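Questions and Answers for People Who Want to Live at Famstead

I wrote this page together with Svetozár Matoušek, because we receive the same questions by e-mail each week. English is not our first language, so if some answer is not clear, please write to us and we will try again in different words.
Ľubica Doležal

What is Famstead exactly?

It is a big old house with furnished rooms for people who come to the town for work or study and stay for some months. Each person has a room with a door that locks. Kitchen, laundry, garden and the long room on the first floor are shared. We are not a hotel and we do not clean your room or change your sheets. We are also not a student dormitory, although students live here and they are very welcome.

Who can live here?

Anybody over eighteen. We have nurses, two bakers, people who write their thesis, people who are between one apartment and the next one. Couples can take one of the corner rooms. We had small children here in the past, but the stairs are steep and there is no gate, and I would feel better if families looked at the apartments on the Polwood side of the river.

What is the shortest stay?

One month. The longest contract we write is one year, and after it you can ask for a second one. Most people ask.

How much does it cost?

A standard room is $292 for a month in the attic and more on the lower floors, according to the size. The full price list is on paper in the office and we send it as a scan when you write to us. Heating, water, electricity and internet are in the price. Laundry is not in the price, please see lower.

Do I pay a deposit?

Yes, one month of rent. You get it back within 30 days after you leave, to a bank account in your name. We cannot send it to a friend's account, even with a letter from you. We tried this two times and both times it became a long story.

If something in the room is broken, we show you the bill for the repair before we take anything. Small holes from pictures are okay if you fill them. The white paste for filling is in the cupboard under the stairs and you can use it for free.

Can I see the room before I sign?

Of course, and I would advise it. Visits are in the late afternoon when one of us is at home. If you are abroad, Svetozár can walk through the room with his phone and you can ask him to open the windows, turn on the shower and so on. Please ask him also about noise. The rooms to the street hear the bus, the rooms to the garden hear the neighbor's rooster.

How do I get there?

From the station you take the bus in the direction of Massawe and you get off at the stop called Rutum. From there it is a short walk up the hill. The taxi drivers know the house better under its old name, "the school", although it was a school only for a few years.

If you come by car, there is a yard for parking behind the house, but you must ask for a place before you arrive. The gate is narrow. A bigger van does not go through, and you will need to unload on the street.

What should I bring?

Sheets, towels, and slippers if you like warm feet, for the floors are stone downstairs. Pots, plates and cutlery are in the kitchen. A blanket and a pillow are in the room. A lamp for reading is a good idea, the ceiling lights are quite strong and some people do not enjoy them in the evening.

Please do not bring an electric heater or your own small stove. The wiring is old in the upper rooms, and when one heater is on, the whole floor goes dark.

How does the kitchen work?

This is the part that we get most questions about, and also the part where people have most often a disagreement, so the answer is long.

Every resident has one shelf in a cupboard and one place in a refrigerator. The place has your room number on it. What is on your place is yours and other people do not touch it. In the door are the common things: mustard, ketchup, a bottle of lemon juice. If you finish a common thing, you buy the next one. There is no list for this and it works better than when we had a list.

Write the date on food that you cooked. We have tape and a pen on a string for this purpose. Without a date, the food stays until Friday evening, then the person on kitchen duty throws it away. We know it is sad to lose a good soup. It is also sad to find a soup from last month.
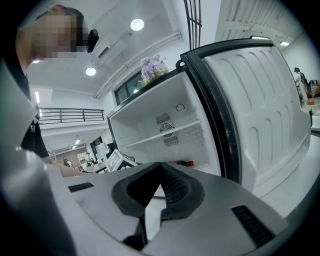 Raw meat and fish go always on the lowest shelf, in a closed box, also when the shelf is not yours. Everybody gives up a little space there. Pots with a lid that does not close well should be covered with foil or a plate. If you have a food allergy, tell us when you move in, and we will give you a place on the top, where nothing can drip on it.

The freezer is small. One bag for each person, please. In December, when everybody gets cookies and meat from home, we put a second freezer in the cellar, and it stays there until the spring.

What is kitchen duty?

One week at a time, two people wipe the tables, take out the trash and check the food without a date. With the present number of residents your turn comes five or six times in a year. You can exchange the week with another person. You cannot pay us money to be free from it, although this was asked.

Can I cook late in the evening?

Yes, but after ten o'clock without the mixer and without music, for the room above the kitchen is somebody's bedroom. Frying fish after ten is permitted by the rules. I ask you to think about it anyway.

How does the laundry work?

There are two washing machines and one dryer in the cellar. You buy tokens in the office. One token is one wash, and the dryer takes two. If a machine has finished and the owner does not come, you can put the clothes in one of the baskets on the table. Please do this with clean hands and do not put wet clothes on the floor.

In summer most people dry outside. The lines between the pear trees are for everybody.

Is the internet good enough for working from home?

On the first and second floor yes. In the attic it is weaker, and for video calls people go to the long room. There is a cable next to the window which is faster than the wireless.

Can I have guests?

During the day as you like. For the night, up to three nights in one month, and you tell us before. The guest uses your place in the refrigerator and your shelf. If a guest stays longer, we must write him in the register of the town and we must ask for payment.

Can I bring an animal?

No dogs or cats, I am sorry. Fish are fine. A turtle lived here for a year and was fine too.

Can I smoke?

Only in the yard, next to the metal bucket. Not from the window. The smoke goes directly to the window above.

What happens if something breaks?

Write it in the book by the office door, with your room number and the hour when you are at home. If it is water or gas, do not write it, call. Both numbers are on the inside of your door.

Last year we changed the boiler and one part of the roof. The boiler was $2,810 and the gutters on the garden side $1,696, and I mention it only because some residents asked why the rent went up in the attic. It went up by less than the price of a weekly bus ticket - but it did go up, and we prefer to say where the money went.

How do I leave?

You give us a notice in writing, one full month before. An e-mail is enough. On the last day we look at the room together, you give back both keys, and you take your food out of the kitchen. If you leave oil, rice, spices or similar things for the others, put them on the open shelf by the door - they disappear fast.

Can I come back later?

Yes, and many did. We cannot promise the same room.

I have a question which is not here.

Write to us, or knock. The office is open in the morning from eight to ten and then again after four. Between these hours we are both at our other jobs.

Last change of this page: 13 Jul 2019

Comments (5)

attic_resident
The tape for the dates was empty again yesterday. Maybe two rolls next time?

Ľubica
Thank you, there are now two rolls, and the spare one is in the drawer with the candles.

Marit
I am coming for four months with a bicycle. Is there a dry place for it? I did not find this in the list.

Ľubica
Yes, under the roof in the yard, on the left side when you come through the gate. Bring your own lock please. I will add the question.

pear tree side
Lived there two years, second floor. Everything on this page is right except the rooster. There are two of them now.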